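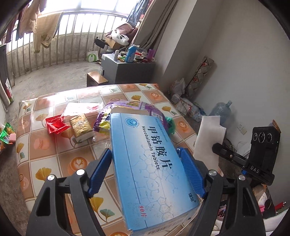
Progress report to the Macedo fund: Redomik home sorting project, Derkivdale
Prepared by Florêncio Correia, Drukbridge

We are well into the bedrooms now, and I'm so pleased with how this part is going! The January plan was to do kitchens first and leave the rooms people sleep in for spring, but households kept asking us to start with the bedroom, where everything ends up anyway, so we switched.

The method is still the simple one. Small stuff goes out on the bed, where it's easy to see, and gets handled one item at a time. Medicine is its own group. A box of Mecobalamin Tablets, say, should never have to share a pile with snack wrappers and tea packets, and it goes to a shelf the household picks. Food packets are next, then cleaning products. Detergent bottles have a way of settling on top of cabinets beside cups and little packages, and I'd love to see each home give them a spot of their own.
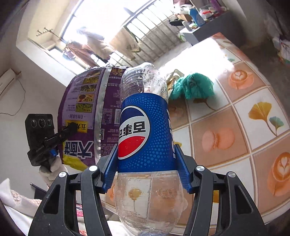
Drinks bottles are a group we added this period. Plenty of them still have a little left in the bottom, so our sheet now says to check, empty, rinse and then recycle. Big snack bags get the same check before anyone decides they're trash.

So far 14 homes have signed up out of the 20 we aimed for, and two more are waiting on a visit time. We have spent 2,000 of the grant, mostly on bins, labels and printing.

Next up: balconies and drying areas, which need a different sheet because of the laundry. I would also like to move some of the printing money over to lidded boxes for medicine, if Macedo agrees.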